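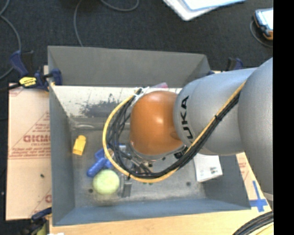

Tiziana Marino wrote in to ask whether the gray metal bin would be too deep for a kid to reach the bottom of, and whether she'd be better off with a plastic tote. Good question, and I get some version of it every April when people start clearing out their playrooms and garages. My answer to her was that it depends on the kid and where you put it. On the floor, most school-age kids do fine. Up on a bench, you'll want a step stool, or you'll be the one fishing out the ball every time!

So, the Trasel open bin. I've been selling these from the shop in Zellville for five years now and I still have my own first one at home, full of blocks and balls and odd plastic things I can't name anymore. It's a plain rectangular metal bin with tall flat walls and no lid. I like the no lid part. A lid is one more thing to lean against the wall and trip over, and with an open top you can see the small yellow block you were looking for without digging (well, mostly without digging).

The one question I can't settle for you is scuffs. Gray metal that gets used shows it. You'll get smudges on the floor of the bin, worn spots, a dark patch or two where things get dropped in the same place over and over. I don't mind it a bit. If you do, we sell a cut-to-fit felt mat made by Nillov that sits in the bottom and also takes the edge off the noise — and there is noise, I won't pretend otherwise. A hard block going into a bare metal bin at six in the morning is quite a sound. The mat lifts out for washing. Cold water, hang it up, don't put it in the dryer. I shrank two of them before I learned.

Sizes. We stock two, the regular and the wide. The regular holds a decent pile of mixed small stuff and fits on a normal utility shelf. The wide one is better if you like everything spread out in a single layer, or if several people are going to be picking through it at once. I'd go wide if you have the room. Bare, the regular is about 7 pounds, so it's an easy carry until you fill it up.

Cleaning is a damp rag and a drop of dish soap. Dry it after, especially in the corners. Please skip the steel wool, it leaves marks that are worse than whatever you were trying to get off.

A few people have asked about dividers. Trasel doesn't make any for this bin, but the Dai drop-in trays sit nicely along one side of the wide size and keep the tiny pieces from sliding under everything else. They're a bit loose in the regular, so I don't sell them as a set with that one.

Both sizes ship flat on a pallet with other orders, so allow five working days, or come by and pick one up. We open at eight and the bins are by the back door. Bring a blanket for the trunk if you care about your upholstery.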